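Put the practice board on the wall

I have a soft spot for fake motherboards. You know the kind I mean, a chunk of gray plastic printed in the shape of the real thing, with holders where the parts go. My old boss in Huerta thought they were toys. I think every repair class should have one before it spends another dime on anything fancy.

My own first lesson was on a live machine, and I was terrified the whole time. I'd been told the board cost $230, and that number was all I could hear. I pushed on a memory stick like it might bite me! Plastic would have let me be clumsy for an afternoon, and boy, did I need an afternoon.
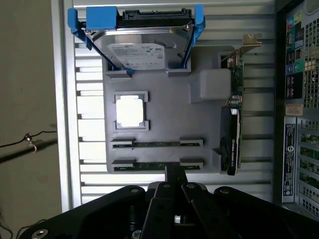
Drive in its blue caddy up top, two sticks of RAM below, graphics card on the right.

What really wins me over is standing the thing upright. Most of us learn with the board flat on a table, nose six inches off it, and then we get sent to crouch beside a tower on somebody's carpet (hello, aching knees). Hang it up and you learn where your hands go when gravity is in the mix. A whole class can see it too, even the folks in back who never get a turn until the last ten minutes.

Now, my friends at the Prumico shop say plastic can't teach you feel, and they've got a point. A printed holder won't push back the way a real slot does. Fine, so go to real boards in week two. By then people know a drive from a graphics card and they've quit holding everything by the wrong end.

Please use real parts in the holders, though, even dead ones. I've got a drawer full of old memory at home and I bet you do too. The Ruvino swap table sells a box of the stuff every November, and I'll be there early with my coffee.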